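I sold my old receiver in March and have been living with the Lemex desktop amp since then. A few people asked for notes after I mentioned it last time, so I wrote some down while I still had both sets of headphones on hand.

The amp is small and heavier than it looks. There are 2 inputs on the back, one digital and one analog, and a headphone jack on the front next to the volume knob. The knob is good. It turns slowly and has no scratchiness at low levels, where I do most of my listening. It cost me 200 dollars used, and the seller included the power supply but not the manual.

Setup on my computer took longer than it should have. The driver kept falling back to the wrong sample rate, and some of my older files played a little fast. I fixed it by turning off sound enhancements and setting the rate by hand. If your files come from different places, check this first.
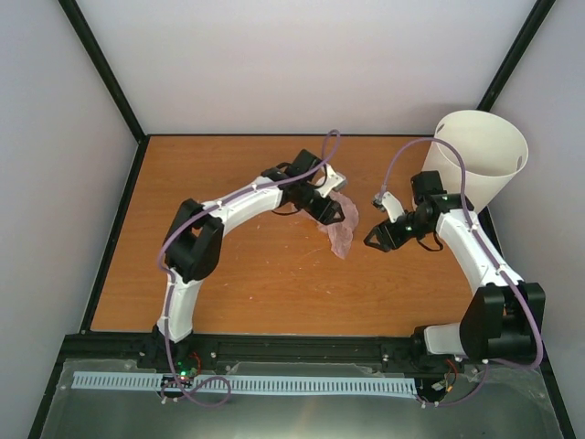 *Wood surface, with the cream-white bin in the far right corner.*

For speakers I am using the Sovville bookshelf pair. They don't go very deep. On piano and voice I never miss it, but on anything with an upright bass the bottom notes get thin. Moving them closer to the wall helped some and also made men's voices a bit thick, so I pulled them back out by the width of my hand and left them there.

Headphones are where this amp does better. With the closed pair from Sison I keep the volume at 66 on the display, and 88 is as loud as I have gone for a quiet recording. There is a faint hiss with sensitive earbuds. I don't hear it with full-size headphones.

Princess Mercado lent me her Fultlow player for a weekend so I could use it as a source. Through the analog input it sounded a little softer than the computer did. I liked that on older jazz recordings and didn't like it on much else. The player's battery was nearly flat by Sunday evening, so I only got through half of what I had planned to compare.

I still need a longer cable for the left speaker. The current one reaches but pulls on the terminal when I move the desk. I'll post the cable length and the driver settings when I get to it.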